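Everything Has a Home, and Other Things I Stopped Believing
Speaker notes, evening session, 36 minutes plus questions

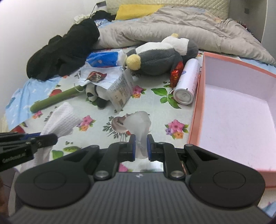 Start with the question before hello: who here has been told that everything in a house should have a home? Wait for hands. Then: who lives in a house where that's true? Wait again, longer. I want to talk about the pile on the bed, the kind you make when you finally decide to deal with a room and the bed is the only flat place left. Leave the slide up while they look. Strawberry sheet, little panda on its side, a face mask with a red cartoon figure on it, a green foam tube, a crumpled bit of clear plastic. Ask the room to name the category. Somebody will say "kid's room." Somebody will say "trash." Let them argue for a minute.

The advice we all got
Every tidying book I own (I own too many, get the laugh, move on) gives the same first step. Take it all out, put it on the bed, sort it by kind. The idea is that you can't go to sleep until it's done, so you'll finish.
I have tested this on myself. I can sleep next to a pile. I can move a pile to a chair at 11 p.m. and move it back at 7 a.m. and call that progress.
Leire Marín, who ran the household sessions before I did, used to tell people the bed was "the honest surface." I liked the phrase and repeated it for years. I now think the bed is just the nearest surface.

Sort by kind. What kind?
Go back to the slide. Point at the foam tube. Is it a toy, a craft supply, packing? I'd have to ask whoever put it down, and in my house whoever put it down never remembers.
The books assume you have shirts. Shirts are easy. I could give you a very good talk about shirts. The trouble is the other stuff, the single odd things that don't come in groups, and the method says make a group for each. Now you have a group of one panda.
PAUSE. Drink water.

Flello and the bins
In March I bought the Flello set because a neighbor swore by it. Stacking bins, lids, a sheet of 200 labels. Hold up the label sheet. Most of it is still here.
What I labeled: CABLES, BATTERIES, TAPE, BIRTHDAY, MISC. What filled up: MISC. Then I needed MISC 2.
I'm not saying the bins are bad. They're fine bins. I'm saying they were sold to me as a decision, and the deciding was still sitting on the bed when I got home.
If anyone asks about Zisel, the phone app where you photograph each item: I logged 259 things and then I stopped opening it. I still couldn't find the scissors. (Do not get into the subscription price, it eats ten minutes. It did last time.)

The part where I'm supposed to be fair
Trinidad Zabala disagrees with nearly all of this and she may be in the room, so give her side properly. She says the pile works if you set a limit on it. One drawer's worth, then stop. She says people fail because they dump out an entire closet and scare themselves.
I tried her version for a month. It went better. I don't know how much of that was the limit and how much was having her call to check on me. She'd say it doesn't matter. I think it matters a lot, if we're going to tell strangers to do it alone.
Ask Trinidad to wave if she's here.

Wrappers first
One thing I do believe, with reservations. Before any sorting, take out the packaging. Look at the slide again: there's a white paper packet with small print, and a blue and white plastic bag farther back. I can't tell from here if there's anything in either one, and that's my point. In any pile of mine, the wrappers make it look twice the size and half of them turn out to be empty. Pick up every packet, squeeze it, look inside. Empty ones go.
This takes me 5 minutes. I've never seen it make things worse, which is about as much praise as I'm giving out tonight.
Reservation: Nuwan Majumder threw out a packet that had a spare key in it. He has asked me to mention this whenever I give the talk. So: look inside.

Soft toys
Skip if running late.
People want a rule. "Does it bring joy" is a bad question to ask about a panda, because the answer depends on who's asking, and the person asking is usually a tired adult. Ask the child, or wait. The panda takes up very little room. I have watched two grown people spend an hour deciding about something smaller than a shoe.

What I do now
Wrappers out. Cloth things in the wash without thinking about them. Anything I recognize and use goes back where I last looked for it, even if that's a silly place. The rest goes in one box with no label, on a shelf I can reach.
Expect the objection that this is MISC again. Yes, it is. I just quit buying labels for it.

Questions
Likely ones: paper (I don't have an answer, send them to Cherry Mae Pangilinan, second table), storage units (don't), how to get a spouse to help (also don't have an answer).
Ville has the room key and wants the chairs stacked along the back wall. Label sheets are free to anyone who wants them, by the door.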